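Mbali Maluleke
Sunday, and I have promised myself one thing will be wiped, straightened and finished before lunch. One flat surface. That is the whole ambition.

1/ The tabletop is the Buthelezi, light wood with the grain running side to side. I picked it over the Nerkari sample because the Nerkari looked like a hotel breakfast bar. I stand by this.

2/ It cost 263 dollars. The black edging was another 70. I would like whoever priced the edging to come over and explain it to me slowly.

3/ Wiping order, after much trial: back strip first, then corners, then the middle, always with the grain. If you start in the middle you just chase crumbs into the corners, where they raise families. 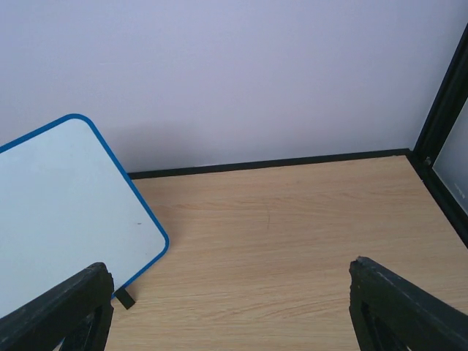 4/ Pale wood is forgiving about dust and merciless about everything else. One short dark line and your eye goes there forever. I have tried to buff a mark for ten minutes before accepting it as a roommate.

5/ People keep recommending Muren oil. I tried Muren oil. For two days everything I owned smelled like a salad.

6/ The wall color is a Skoneo white called July. It's gray at breakfast and close to lavender by the time the lamps go on. I looked at 162 whites to get here — my sister says it was four, and that I was unbearable about all of them.

7/ Cable advice, while I have you. Small white ties, one every hand's width or so, and leave slack wherever something bends. Pull it tight and you will be redoing it by Tuesday with worse language.

8/ I have a bag of 600 ties. They only came in 600. My grandchildren will inherit ties.

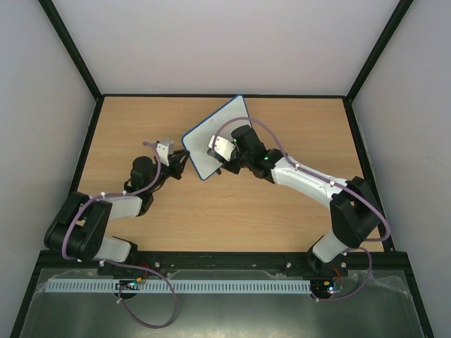
Mbali Maluleke
Bench fitter and reluctant cleaner

9/ The rule for the rest of the day is that nothing gets put down on the wood "just for a second." No mugs, no mail, no screwdriver I'm definitely coming back for.

10/ Someone asked whether black edging shows dust. Yes. Next question.

11/ Someone else asked if it's worth sealing the joint along the back. I keep meaning to. I have the tube — it's under the sink behind the salad oil.

12/ Update: lunch was at three. The cloth is in the wash and I'm not discussing the floor.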